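Why Does a Cricket Ball Swing?

Have you ever watched a fast bowler and wondered how the ball can curve through the air, almost as if it had changed its mind? Well, pull up a chair and let's find out together!
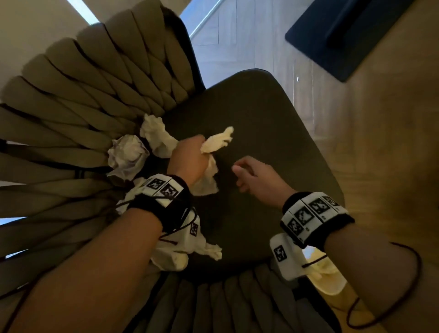 A big chair with a woven back.

A cricket ball has a raised line of stitches, called the seam, running right around its middle. Players polish one side until it is lovely and shiny, and the other side slowly gets rough – so the air slips past each side a little differently.

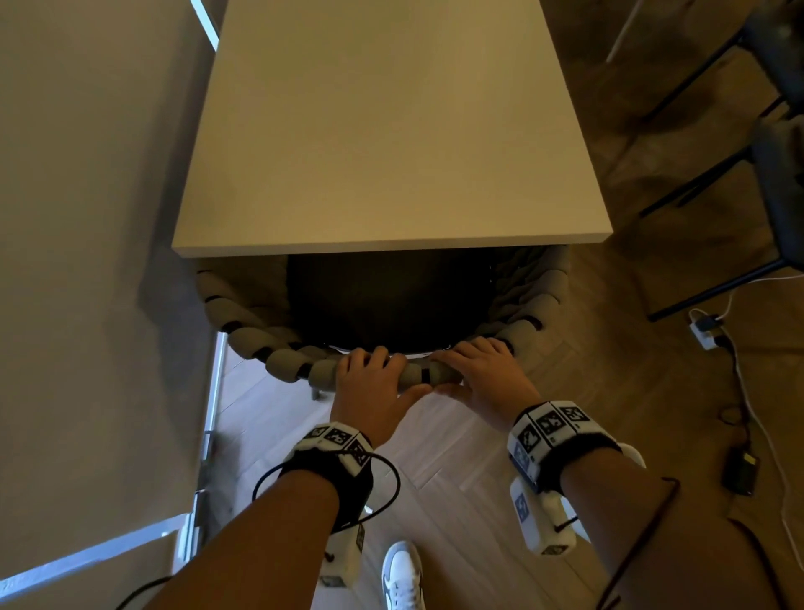 That difference gives the ball a gentle sideways push, and off it curves toward the batter!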